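# "I still come in at six": a morning with Imani Kaijage at Donelgate
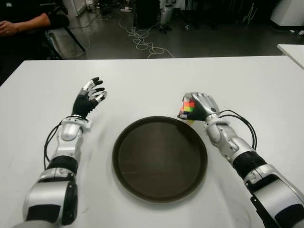

*Calvo at the practice table, with a cube in its right hand over the serving tray.*

I'd been promised coffee, and I got it, in a paper cup with somebody else's name on it. Imani Kaijage was already talking by the time I found a chair. She packed gift sets at Donelgate for 12 years (puzzles, toys, those boxed candle things you buy in a panic) and since March she has been one of two people teaching Calvo, the two-armed robot, to do the part of her old job she liked least.

"Trays," she said. "Everything goes on a tray, then the tray goes down the line. You do 1000 pieces on a good shift and your wrists know it. I'm not going to cry over trays!"

She did worry at first, though, and she's pretty open about that. When the news went up on the break room wall, she went home and looked at job ads until midnight. "My sister works at Flunholm and they'd just cut a whole shift over there. So I thought, okay, that's us next."

What she got was a transfer and a small raise, plus a lot of sitting and watching fingers. The cube is one of her practice objects. It's square, it's light, and the colors make it easy for her to see which way up it is. "I've got a notebook. Every grip goes in it, and what I thought of it. Gonzalo says I don't need to write down what I thought of it. I write it down anyway."

Gonzalo Barroso runs the packing floor, and he joined us halfway through with his own coffee (his own name on it, too). I asked him how many jobs had gone. None so far, he said, out of 241, but he wouldn't make me a promise about next year. "People ask me that in the parking lot. I tell them what I know, and some weeks that's not much."

He was more cheerful about the hours. The old early crew of 6 now rotates, so everybody gets a turn at a later start, except Imani, who likes the early one and won't give it up.

Not everyone's a fan. A couple of the packers told me they miss having her on the line, partly for the company and partly because she was fast and covered for slow days. She knows. She eats lunch with them still, and she says they've started asking her real questions, like who gets trained next and whether it pays the same.

"That's what I'd want to know," she said. "I keep telling Gonzalo, put it on the wall. You put the other thing on the wall."

He told me the list goes up next month, with four names on it.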